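Please Let Me See the Ugly Corner

I have lived in Plallen for eleven months and for most of that time I was looking for a house to buy. I looked in the evening, after work, on the same three websites like everybody in this town. In February I made a table of all the houses that I had saved, and there were 70 of them. I visited 22. I am writing this because of the other ones, which I did not visit, and also because of the hours I lost with those which I did.

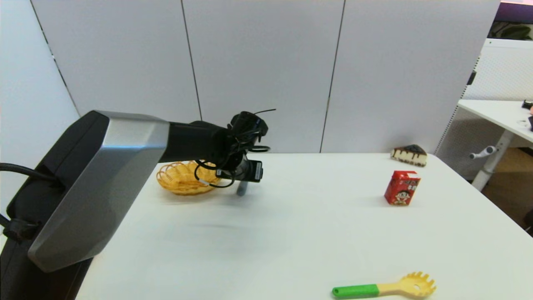

Renske Adelaar

My opinion is simple. A listing for a house should be obliged to include a floor plan with measures, and at least one photograph of every room, also of the room that does not look good. At this moment, in our county, neither is required. The agent can show you the kitchen six times and the second bathroom not at all, and everything is in order.

I come from a country where the floor plan is normal. You open the page and the plan is there, and you know in one minute if your bed fits. When I asked my first agent here for the plan of a house on the Nillden side, she was very kind, but she looked at me as if I had asked for the diary of the owner. She told me that I could bring a tape measure. I did bring one. I measured the small bedroom, and my bed did not fit, and I had taken a free afternoon from work to learn this.

I know what agents reply, because I have asked several of them. The first reply is that a plan costs money. This is true. For the house I finally bought, I paid for a plan by myself, after the purchase, and the bill was 263 dollars. I do not say that this is nothing. But the seller of a house in Plallen pays many things without complaint: the cleaning, the new bark in front of the porch, the borrowed sofa and the bowl of lemons. One seller on my street told me he spent 500 dollars only on plants, and he took them with him when he moved. So the money exists. It is spent on the wrong side of the door.

The second reply is more serious. They say that buyers are too quick to refuse a house on the screen, and that a good house with one bad room will lose its visitors. The buyer must first come and feel the house, and then he will forgive the bad room. I thought about this a long time, as I wanted to be fair. It is possible that it works for some people. With me it worked in the opposite direction. When I found the thing that was hidden, for example a bedroom where the window looks on the wall of a garage, I stopped to believe the rest of the listing too. I began to look for what else was hidden. I left two houses in this mood that were maybe good houses.

There is also the matter of words. "Cozy" I learned in the first week. "Potential" I learned in the second. But English is my third language, and I needed much longer to understand that "bonus room" can mean a room without heating, and that "partial lake view" at the Londura end of the town can mean that you see water in winter when the trees are bare. I do not think the writers of these texts are dishonest people. They have a habit, and everybody who grew up here can translate it. A person who comes from outside can not. A drawing with numbers does not need translation.

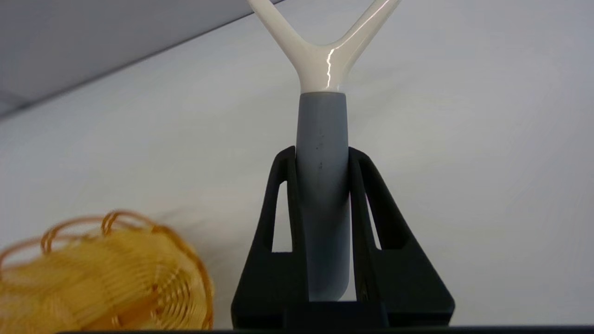

Gripper and utensil, close view.

One company has already tried it. Lopes, a small agency with its office behind the post office, put plans on all its listings last year. I did not buy from them, they did not have what I needed, but I noticed how I read their pages. I was slower and calmer. I threw away most of their houses without a visit, and I suppose that this was good for the owners also, who did not have to clean the kitchen and put the dog in the car for a person like me.

Some friends say that the town should not mix in this, and that the market will decide. Maybe. But when there are few houses, the market does not decide much. In spring a house here is sold in a weekend, and the buyer takes what information he gets and says thank you. The seller has no reason to show more. For this reason I would prefer a rule, a short one, the same for all agencies, so that the agent who shows the ugly corner is not punished for it.

My own house has an ugly corner. It is behind the stairs, where the ceiling comes down and the old water pipe passes, and it was not in any of the photographs. I keep the vacuum cleaner there. I would have bought the house with this corner in full light on the first page.

May 17, 2023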